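Search projects Enter keywords Go

Why Does My Door Stick in March? A Project Report on Wood, Water and Old Houses

By Gwilym Jarman, Clulidbridge School

Our house in Trodlow is old, and every spring the door to my bedroom stops closing. In winter it swings shut if you breathe on it. Then the rain comes, and by March you have to lean on it with your whole shoulder. My grandfather always told me the house was "drinking." I wanted to find out if he was right, and that is how this project got started!

I had a choice of subjects for my spring report and I nearly picked bridges. I am so glad I didn't, because doors turned out to be far more interesting than I ever expected. Once you start looking at them you can't stop. I now check the hinges in every building I walk into, and my friends have asked me to quit talking about it at lunch.
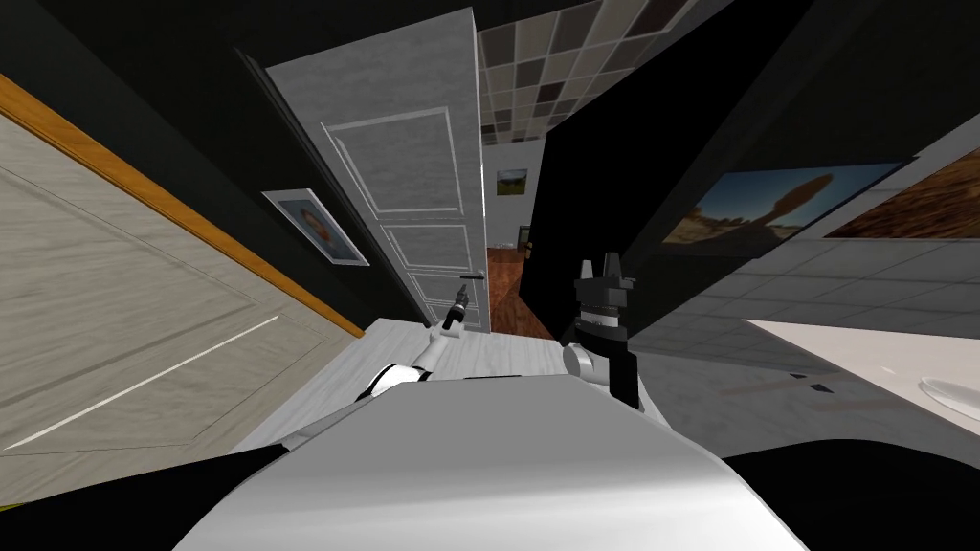
Reading time: 3 minutes

What I wanted to know

My main question was whether wood takes in enough water from the air to change the fit of a door. My second question was which direction the wood grows in. I guessed that it would swell evenly all over, like a sponge. (That guess was wrong, and finding out why was the best part of the whole thing.)

Some background

Wood is made of long hollow cells that ran up and down the tree when it was alive. After the tree is cut and dried, the walls of those cells still hold some water. If the air is damp, the cell walls take in more and get thicker. If the air is dry, they let it go again. The cells get fatter but hardly any longer, so a board swells across its width and barely changes along its length.

This explains something I had seen all my life without thinking about it. A paneled door is made from a frame of narrow pieces with wide panels sitting in grooves. The panels are the wide parts, so they are the parts that move most. The old joiners left them free in the grooves — no glue — so they could grow and shrink without splitting the door. I love that. Somebody worked that out hundreds of years ago just by watching what happened to doors.

Paint slows the water down but doesn't stop it. The top and bottom edges of a door are often left bare because no one sees them, and that is where a lot of the damp gets in.

What I did

My teacher, Mr. Meredith, helped me get 8 strips of pine from the offcuts bin at Skultance, the lumber yard by the river. Half were cut along the grain and half were cut across it. I sanded them and marked a pencil line at each end so I would always measure from the same spot.

I put two of each kind in a plastic tub with a wet towel under a rack, and I kept the others on the bookcase in my room. I measured all of them every evening at 8 with a caliper I borrowed from the shop class. I did this for 3 weeks. I only missed one evening, when we had a track meet.

I also kept a record of my bedroom door. I slid a piece of card down the gap on the latch side and noted how far it went before it jammed. It's a rough method, but it cost nothing, and it was fun to do before breakfast. 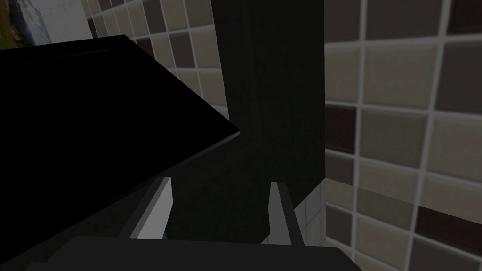

Fig. 2. Gripper with both fingers open, in a tiled room.

What I found

The strips cut along the grain hardly moved. I kept checking the caliper because I thought it was broken! The strips cut across the grain in the damp tub got longer in the first few days and then leveled off. When I took them out and left them on the bookcase, they started going back toward their old size, but more slowly than they had grown.

The strips that stayed on the bookcase changed very little, although there was a small bump during the week when it rained every day and my mother was drying laundry upstairs.

The door did what my grandfather said. On wet mornings the card jammed near the top. After a dry spell it slid nearly the whole way down. The tight spot was always near the top corner, and when I stood on a chair and looked, the top edge was bare wood with no paint on it at all.

Things that went wrong

One strip in the tub grew mold, so I had to throw it out and start it over. I should have had spares. My caliper readings were also a little shaky at first because I was squeezing too hard, and wet pine is soft. Mr. Meredith showed me how to close it until it just touches.

I also never measured the dampness of the air. I wrote down "wet," "medium" or "dry" by looking out the window. Next time I would borrow a humidity gauge from the Gwynne library, which lends them out for free. I found that out after I had finished.

What to do about a sticking door

The temptation is to plane the edge in spring, when it sticks. The man at Skultance told me people do this and then have a draft all winter. He says to wait for a dry spell, paint the bare edges, and check that the hinge screws are tight first. We tightened ours and it already helped a little — one of them was barely holding. We are painting the top edge this summer and I will keep up the card test through next spring.

Thank you to Mr. Gwilym Meredith (yes, we have the same first name) for the caliper lesson, and to my grandfather for being right.

50 shares

3 comments

trodlow_mum
We have the same trouble with our pantry door. Going up the ladder to look at the top edge tonight!

R. at the yard
Good work. Candle wax on the latch side will get you through till summer.

Clulid Reader
Did you try any other wood besides pine? I'd be curious how oak does.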